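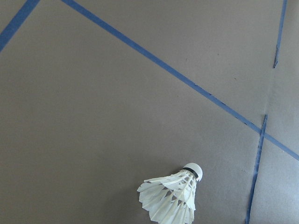 Tape is the quickest way to put lines on a floor, a bench or a sheet of board, and most of the trouble with it comes from the wrong tape, a dusty surface, or leaving it down too long. We mark out practice areas in the garage, cutting positions on the workbench and parking spots for bins, and the method is much the same each time. Blue tape on a dull gray surface is a good pairing. The lines stand out from across the room, and so does a white shuttlecock lying among them. White tape on the same gray looks fine up close but fades in evening light. After a while any tape line gets small nicks along the edges, and a loose end starts to fray or curl, so plan on replacing the strips that get the most wear.

Choosing the tape

Painter's tape is the one to start with. It comes up cleanly from most sealed surfaces and tears by hand. It will not stand up to heavy foot traffic. Vinyl floor tape lasts longer and has a neater edge, but it needs a knife and it can leave adhesive behind. Cloth tape is the strongest of the three and the worst to remove. Keep it for concrete.

Wide tape is easier to lay straight because it resists bending. Narrow tape follows a curve and is better for fine marks. If you want a boundary and some inside marks on the same surface, use wide for the boundary and narrow for the rest. You will be able to tell them apart without labeling anything.

Masking tape from the back of the drawer is not worth the trouble. Old rolls split as they unwind and the glue turns hard on the floor.

Getting the surface ready

Sweep first, then vacuum, then wipe with a damp cloth. Let it dry fully. On concrete that can take until the next morning in cool weather. On painted board or melamine, an hour is plenty.

Do not use a wax or polish cleaner beforehand. If the floor was polished recently, wash it with warm water and a little dish soap and rinse it.

Test a short piece in a corner and leave it overnight. Pull it up slowly. If paint or finish comes with it, use chalk or a loose mat with the lines drawn on it.

Laying a straight line

Put a small pencil mark at each end. Stick down the first few inches, unroll enough tape to reach the far mark, and hold it just above the surface. Pull until the sag is gone. Lower the whole length in one go, then press from the middle toward the ends with a dry rag.

Do not press as you unroll. The tape wanders a little with each push and you end up with a bow in the line that you cannot fix without starting over.

For anything over 13 feet, snap a chalk line first and lay the tape against it. Two people make this much easier, one at each end.

Pull firmly but stop before the tape stretches. Stretched vinyl shrinks back overnight and the ends lift.

Lines that cross

Lay the longer strip first and run the shorter one over it. Press hard at the crossing, where the top strip has to step over the bottom one and leaves a small gap that collects grit. If the surface gets walked on, cut the top strip at each side of the crossing and remove the middle piece. The line still looks continuous from standing height.

For a slanted line, do not judge the angle by eye. Measure from a wall to each end and write the two numbers down. You will want them when the strip has to be replaced.

Ends and corners

Cut the ends with scissors or a knife. A torn end looks ragged from the start and lifts sooner. Round the corners of the end slightly, as you would with a bandage.

If an end has already curled, trim it back to where the tape is flat. Pressing it down again rarely holds once dust has reached the glue.

Marking out a place to practice serves

A full badminton court will not fit in most garages, and you do not need one. A target box on the floor is enough for short serves. Ours is on gray board so that it can be stood against the wall when the car comes in. The board is 54 inches across and 70 inches long, which is as large as one person can comfortably carry through the side door.

Use a surface with no shine. Glossy board reflects the overhead light and the tape gets hard to see from the serving end. If glossy board is all you have, turn it over and use the back.

Pick the shuttlecocks up when you finish. They roll under things, and one that has been stepped on will not fly straight again. A tall cardboard tube keeps them stacked and stops the skirts from getting bent.

Taking tape up

Warm the strip with a hair dryer on low and peel it back over itself, close to the floor. Go slowly. If it tears, start again from the other end.

Light residue comes off with cooking oil on a rag. Leave it a few minutes, wipe, then wash with dish soap. Heavier residue on bare concrete needs mineral spirits. Open the garage door, keep away from the water heater, and lay the rag out flat outdoors to dry before it goes in the trash.

Indoors, try to lift painter's tape within two weeks, and sooner where the sun reaches it. Check the package, as the time varies a good deal between kinds.

Storing the rolls

Keep rolls on their sides in a closed bag or a lidded tin. Dust on the edges of a roll ends up on the edges of every line you lay. Fold over a tab at the loose end before putting a roll away. Rolls kept in an unheated garage over the winter should come indoors for a day before use, as cold tape sticks poorly even to a clean floor.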